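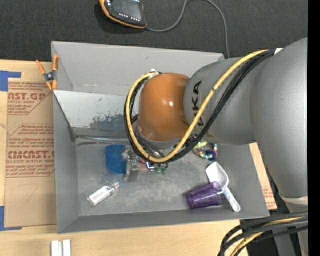
Andance Under-Bed Storage Bins, Set of 2: A Year Later

I own too many things and live in too few rooms, so I have become a person with opinions about bins. The Andance bins have been under my bed for a year now, which seems long enough to say something useful about them, and long enough for me to stop being angry about the lids.

Let's start with what you get. Two bins, two lids, one sheet of stick-on labels, and a folded leaflet in which a smiling couple puts away a single sweater. If I owned a single sweater I wouldn't need the bins. The leaflet says each one holds 60 liters. I didn't test this with water because I rent.

They are shallow, long and plain. No pattern, no cheerful lettering telling me to LIVE SIMPLY. I like that a lot. My last set, from Badska, had a woven texture molded into the sides that collected dust in a way I can only call enthusiastic, and cleaning it meant an old toothbrush and a podcast. The Andance sides are smooth. You wipe them and they're wiped.

The wheels

Four per bin, and they are why I'd buy these again. On a hard floor the bin comes out with one finger. On carpet it comes out with two hands and a foot against the bed frame, but I've never met an under-bed bin that liked carpet. One wheel popped off in the first month when I dragged the thing sideways across a doorway strip. It popped back on. I have done it again since, several times, and it always goes back on, so I've decided to think of it as a feature.

Be warned that my bedroom floor slopes. In the old apartment this would have been fine. In this one, the left-hand bin drifts out from under the bed at night by an inch or so, and I find it in the morning with my shins. A folded washcloth behind the wheels has fixed it. Andance could have included a brake. They went with labels.

The lids

Each lid is in two halves, hinged down the middle, so you can open one side without pulling the whole bin out. Great idea! It works perfectly as long as the bin is about as full as the one in the leaflet. Put in a winter duvet and the hinge starts to bow, and then the clip at the far end lets go with a bang. The first time, it was 3 a.m. and I was fairly sure someone had come in through the window.

You can solve this by packing less. I solved it by taking off the lid and laying an old sheet over the duvet, and I'm told by the rest of the household that it looks terrible, but it's under a bed.

For small stuff, though, the lids are good. Bin number two holds chargers, spare bulbs, the sewing kit, picture hooks and a key to something. Nothing bulges, the clips hold, and I can flip up the near half and root about lying on my stomach like a raccoon. If that's mainly what you're storing, add a star to whatever I say at the end.

How they compare

I also looked at the Pistow, the one everybody recommends, with 1227 reviews when I checked and hardly a bad word among them. I borrowed one over the summer. It is sturdier, no argument, and the lid is one solid piece that could survive being sat on. It's also taller by just enough that it won't go under my bed unless I lift the bed, which I did once, with groceries still on it. Measure your gap first. Then measure at the middle, where the slats sag.

The fabric kind I've given up on. They're cheap and they fold flat, which they'll also do with your shoes in them.

The labels

The glue gives up in September, or whenever your heating comes on. Use masking tape.

Smell

There was one, for a week or so, somewhere between a new shower curtain and a toy shop. I left them open on the balcony for a couple of afternoons and it went. The duvet never picked it up.

Would I buy them again

Yes, grumbling. The bins themselves are excellent, the wheels are nearly excellent, and the lids were designed by someone with a thin blanket. If Andance sold the bins alone for less money I'd take two more tomorrow -- there's still space under the bed if I move the washcloth.

Four stars for small things, three for bedding. I did write to the company about the clips. They thanked me for my interest and sent another sheet of labels.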